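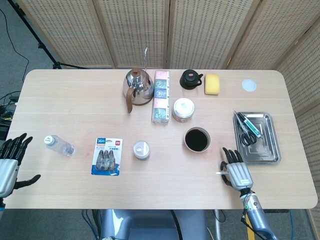
The case for a bare table

Every few months somebody writes a piece telling us to get a coffee station. A tray, a shelf, little hooks for the cups, a scale with its own drawer. I've read maybe 3 of these since Christmas and I'm tired of it. Put the kettle on the table. Put the cup on the table. Leave everything else off.

I mean a real table, too. Pale wood, rounded corners, big enough for somebody to spread a newspaper out on it. Not the counter. The counter is where you do onions.

My argument is pretty simple. Making coffee by hand is a slow job and slow jobs need elbow room. You pour, you wait, you pour again. If you're wedged in between the toaster and the dish rack you hurry it, and if you hurry it you may as well have the jar stuff. (Nothing wrong with the jar stuff. I drank it for years, and I'd drink it now if you handed me one.)

Then the kettle. A gooseneck, stainless steel, wood handle, small knob on the lid. People tell me it's a fussy thing to own. Fine, it's fussy. It is also good looking enough to be left out, and I'd say that is most of why it gets used. Things in cupboards don't get used. I had a plain stovetop one before, from the hardware place in Larkcombe, and it lived behind the colander and I made pour-over twice one winter. Two times! Moved house to Hiltow, put the kettle out where I could see it, and now it's every morning. Same beans. Same me.

Somebody will say clutter. Yes, all right. A kettle on a table is clutter if there's also mail, and keys, and the vitamin bottles, and the thing you're going to return to the store. So the rule has to cut both ways. Kettle stays, mail goes. I keep to this perhaps half the week.

Boxes are the harder question. I'm soft on boxes. A long one with pink panels and blue-green circles on it does more for a blond wood table than a vase does, and you don't have to change the water. My sister-in-law thinks packaging should be in the recycling before the coat is off. We've had words about it. My position is that a nice box gets until March and then we look at it again.

Wipe the table, though. Pale wood shows everything. Reddish smudges especially, you can stare at one of those for a whole cup wondering if it was jam or a marker. Damp cloth, with the grain, dry it after. Don't sand it! I sanded the last one and ended up with a dip the exact size of a saucer, and every cup slid gently towards it for ever after.

The money. I use 500 grams of water for two mugs and weigh nothing else, so no fancy scale. The Pangilinan catalog wanted 200 dollars for a "brewing bench" last fall, which is a plank on legs. You have a plank on legs. You eat off it.

And no, I don't want the Druvier cup rack either, thanks to the reader who sent teh link. It's handsome. It would hold six cups and I'd have to own six cups. One cup by the kettle is plenty till there's company, and company can go get their own from the cupboard, they know where it is.

What I'd really like is for people to stop treating breakfast as something that needs furniture. Clear off what you've got. Leave out the one thing you like using. If the table's too far from the stove, walk, it's a kitchen. The water will still be hot when you get there.

Next time, drip trays, which I am also against.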